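Library > Old Testament Poetry > Unit Two > Chapter 5

Contents Previous Next Glossary Scripture Index

Last updated: March

Chapter 5
Poems That Follow the Alphabet

If you grew up in a church, you have very likely heard Psalm 34 read aloud more times than you can count, and you may even have learned a line or two by heart ("O taste and see that the Lord is good" is a favorite on kitchen walls). What most of us never heard, sitting there in the pew, is that the psalm moves through the Hebrew alphabet as it goes. The first verse after the heading begins with aleph, the next with beth, the next with gimel, and so on down the page. English has no easy way to show this, and so a feature that a Hebrew reader could hardly miss slips right past the rest of us.

A poem built this way is called an acrostic, and the Old Testament has a good handful of them. Psalm 119 is the giant of the family, with eight verses given to each letter before it moves along to the next. The poem on the capable wife that closes Proverbs is another. So are the first four chapters of Lamentations, and we will spend a good part of this chapter there — it is sad reading, but please don't hurry through it.

Why would a poet choose to work like this? Older handbooks tended to answer that the alphabet helped people memorize, and there is surely something to that. Anyone who has tried to recite a long poem knows how welcome it is to have a hint about the next line! But memory may be only part of the story. Some readers hear in the full run of letters a way of saying "everything, from A to Z," so that praise, or wisdom, or grief, is given its whole range. Others point to the plain pleasure of a thing carefully made. You don't have to pick one answer today, and you may find that your answer changes from poem to poem.

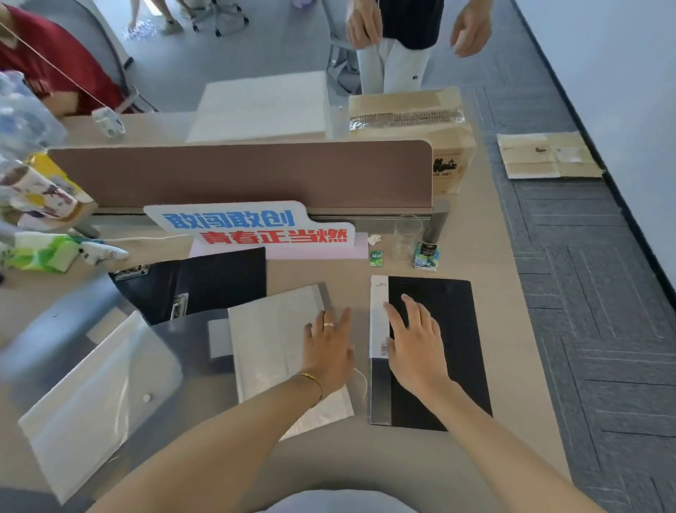
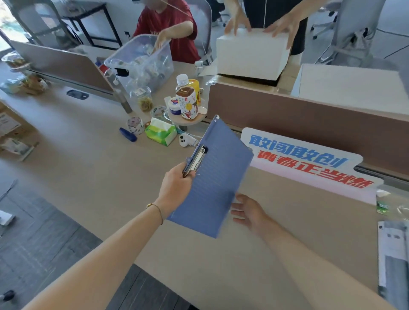 A black clipboard folder in the first picture, a blue clipboard in the second; a sign with Chinese text stands on the desk in both.

We should also be ready for poems that don't keep the rules. Psalm 34 skips the letter waw, and then, after it has reached the end of the alphabet, adds one more verse beginning with pe. Psalm 25 closes in much the same way. Were these slips, or later additions, or something the poets intended? Scholars have gone back and forth on this for a long time, and we will look at the main proposals in the second section. For now, simply notice that the two psalms share the habit, and keep that in your notes.

Lamentations gives us a different puzzle. Its third chapter is the most tightly built of all, with three verses to each letter, and then the last chapter, which has as many verses as the alphabet has letters, drops the alphabetical order altogether. We will ask what a reader might feel on arriving there after so much order.

Before You Read

Read Psalm 34 twice, once silently and once aloud, in whatever translation you have at home. The Kollent Reader prints the Hebrew letter names in the margin, and many other Bibles do so for Psalm 119. Then turn to number 849 in the Prondham Hymnal, a setting of the same psalm, and see which verses the hymn writer kept and which were left out. Allow up to 30 minutes for all of this, and have a pencil handy.

Words to Know

Acrostic, stanza, superscription, parallel lines. The last of these was introduced in the previous chapter, and you may want to look back at it before going on to the first section, "Learning the Letters."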